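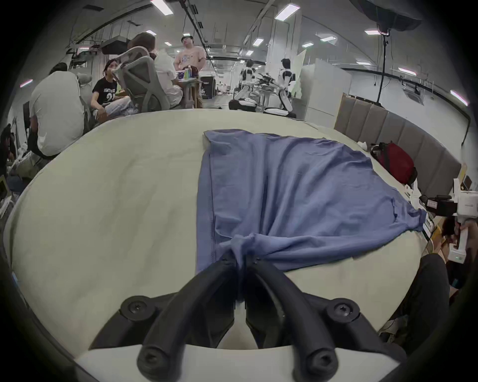

Backup night used to mean staying late and hoping, according to one office manager in Tiltbridge, and she says the new tape service has given her those evenings back. She had been swapping cartridges by hand every day, writing dates on the labels in marker and driving the full ones across town in a lunch cooler.

TILTBRIDGE, 7/9/19 - Brinier is opening its tape backup and storage service to small offices across Bamdale, after a trial that went better than we dared hope. 22 offices took part, and all of them are staying on!

The service is simple. We bring a tape drive and a set of labeled cartridges, set up the nightly job and show your staff how to change a tape. Once a week our van picks up the full cartridges and takes them to the Hegyi building, where there is now shelf space for 2,000 of them in a cool, dry, locked room. If you need a file back, call before noon and the right tape will be at your door the same day.

We are just as excited about the restore checks. Every month we pick 10 files from your tapes, bring them back and send you a short note on how it went. A lot of offices had never tried a restore before the trial, and two found folders that had been left out of the job for years - both fixed the same week.

Offices can keep the drives they already own in most cases. Our setup crew will look over older models and tell you which cartridges they can read and write.

Sign-up is open now, with 42 places for the first round. Setup visits start in August and take one morning. Call or stop by the Brinier front desk in Tiltbridge to book.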